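4. Checking the view through the collar

The Clatard hand-held gripper ships with its collar fitted. Leave it fitted. Spare collars are 34 dollars each, and we would sooner not sell you one.

4.1 Hold the gripper level and look at the live view. The black rubber collar should sit near the middle, with its opening clear.

4.2 Check that the square marker on its white panel is in view and free of thumbprints. Ki, the tracking software, is fussy about thumbprints.

4.3 Lean in as you would for a real pick and save one still. Faces are blurred on saving, however good you look.

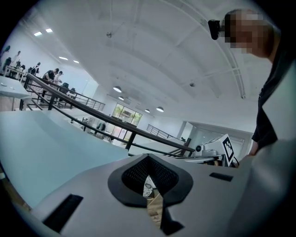 4.4 Compare your still with the one printed in this step. Small things seen through the opening are fine. A sleeve over the marker means going back to 4.2.

Note: Busy rooms are no trouble. Railings, lamps and coworkers can stay where they are.

CAUTION: Do not pick up the gripper by its collar. It will come off – usually over a stairwell.

If Ki shows error 119, restart it once. If it shows 119 again, write to Vichien Chareonsuk at the Trovley help desk.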